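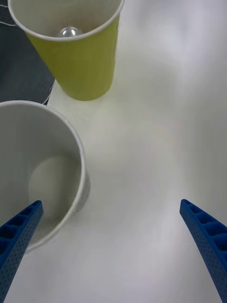 Small shiny item at the bottom of the yellow-green cup. See item 6.

Kostel Building, Oltthorpe
Room 14 – tables, cups and cans
Form 381, February check

Results are marked OK, Comment or Action. An Action stays open on this sheet until it has been signed off at the next check. Comments carried over from the last sheet are marked (c/o).

Part A. Table

1. Table stands level, no rocking at any corner. OK
Pushed down on all four corners in turn. One foot had been packed with folded card at the last check. The card has gone and the foot has been wound out to the right height.

2. Top is sound, no lifting, chips or splits. OK
White top, bought from Dridetti with the others. Ran a hand along the near and far edges and found nothing sharp. There are grey smudges across the middle which do not feel sticky. Put down as a cleaning matter, see item 14.

3. Loose cloths and mats lie flat and are in fair condition. Action
The dark grey fabric has frayed along one side and there are loose white threads next to the cups. Trim it or swap it. A hemmed cloth would be better for this table. Threads get into the cups and stick to the base of anything damp that is put down on them.

Part B. Paper cups

4. Cups are whole, rims rolled and not split, seams closed. OK
Checked the grey, yellow-green and white cups. The seam can be felt on the outside of the yellow-green one, as on most rolled paper cups, and it is closed all the way down. The stock cupboard has one opened case from Fröhlich, 400 to the case. The sleeves in it are sealed apart from the top one. Please fold the top sleeve over after use.

5. Cups stand back from the table edge. Action (c/o)
The house rule for Room 14 is 300 mm in from any edge. The cups are still being put at the far side, too near to where the top ends. Same comment last time. A strip of tape on the table to mark the line would settle it, and I will bring some to the next check if there is none in the stock cupboard.
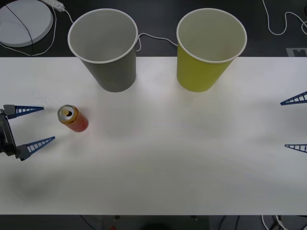
Grey and yellow-green cups at the far side, can standing to the left. White cables on the floor behind.

6. Cups used for small items are kept apart from cups used for drinks. Action
A cup with a bead or ball in the bottom looks the same as an empty one from the side. Use one colour for small items and keep to it. I would suggest yellow-green, and have asked for a note to go up on the inside of the cupboard door. Cups that have held small items are not to go back into the sleeve.

Part C. Cans

7. Cans stand upright when not being handled. OK
The can on the table was upright with the lid facing up.

8. Lids and pull tabs are sound, no sharp edges. Comment
The tab is still on the can. Where a tab has come off, put the tab in the metals bin and do not drop it inside the can.

9. Cans are not dented or leaking, and any tape on them is secure. Comment
Blue tape is in use on one can. Tape is allowed as long as the ends are pressed down and it does not cover the opening. Check the ends each time, and replace it if it gets wet.

10. Cans are tipped over a cup that is standing steady, away from mains leads. Action
The grey cup is the one used for this. It should come forward to the middle of the table before anything is tipped into it. Paper cups are light and a can resting on the rim can take one over. If there is liquid in the can, keep the end just clear of the rim.
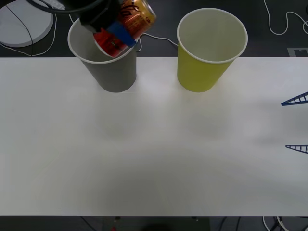

Can tipped into the grey cup, yellow cup to the right. Items 5 and 10 both apply.

Part D. Floor and cables

11. Floor around the table is clear. Comment
Dark floor, in fair order. There are a few things lying on it beyond the far side of the table, including a white disc with a thin black cable across it. Move anything that is not in use to the shelf. Walked round the other three sides and there are cables on the floor at the right end of the near side.

12. Power strips and plugs are off the floor or away from liquids. Action
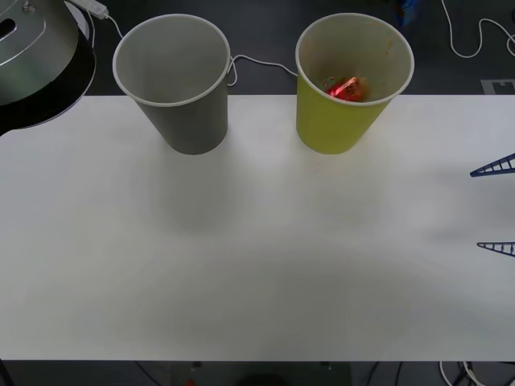 Mains leads in Room 14 should run along the wall and come up to the table at one end only. The strip should be fixed to the wall, with brackets from stores if needed. At present a white cable loops round behind the grey cup and carries on over the floor towards the yellow-green one, and a small white power adapter or plug block sits further back on the left. Anything spilled over the far edge would land on or near the cable. Clip it to the wall side before the table is next used for cans. Until then, no open cans on this table.

13. Wrappers and bits are cleared from cups after use. Comment
There was a small red shiny item at the bottom of the yellow-green cup, a sweet or a wrapper by the look of it, and a few faint orange marks inside near the rim. Empty it, bin the cup and take a fresh one.

14. Top is wiped down at the end of the session. Comment
Warm water and a drop of washing-up liquid will do. The Dridetti care sheet says no scouring pads. Dry the far edge as well, it tends to get missed.

Open actions: items 3, 5, 6, 10, 12.
Item 12 to be done first. Items 5 and 10 can be closed together once the line is marked.
Old sheets are in the folder behind the door.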